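Teleop corner, Budumcombe workshop news
June 10, 2018

Quick one this month as I'm typing it between sessions and the kettle is on.

First the numbers, as people keep asking. The packing set now stands at 1,684 demos, all done by hand on the leader arms, no scripted stuff in there. Target for the Tisholm handover is still September. Chia-hao Lai went through the older ones and threw out 30 where the operator stopped halfway to scratch their nose or answer the phone. Please don't do that. If you have to stop, hit discard and start agian.

Also the lag on the left leader is fixed. Loose plug. Was the plug all along, sorry to everyone who got told it was their technique. 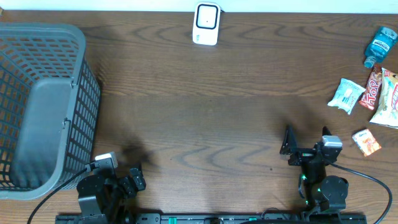
Groceries into the basket is the task until further notice. Both arms, one driver, start from the home pose every time and don't rush the first reach. Most of the bad demos go wrong there, the driver dives in and the policy learns to dive in as well. Basket stays on the left, things to be packed on the right, so the right arm does most of the picking and has a long way to carry. Go up first, then across. The Listerine bottle is the awkward one, lying on a slant like that, so turn the wrist before you come down, not after. Wrappers and packets: pinch near an edge, close slowly, and if it slips just try again and keep recording. Recoveries are good! We want those. Chia-hao reckons the Nadar model learned more from roughly 100 messy saves than from all our tidy runs, and I beleive him.

Order is up to you. Mix it up. If everybody goes for the nearest packet first we end up with a robot that only knows the one order, same as with the Bikent cups last time.

Bits and bobs:

New drivers do a practice block before anything counts. Ask Chia-hao for a slot.

Write your initials in the log. Full initials. We have three different J's.

Elbows. Keep them on the rests, your hands shake less and so does the arm.

Stop for a break after each block even if you feel fine. Tired demos look fine at the time and horrid on playback.

Playback evening is back on in the upstairs room, bring your worst one. Slots for next month go up on the board tommorow, mornings are nearly gone already.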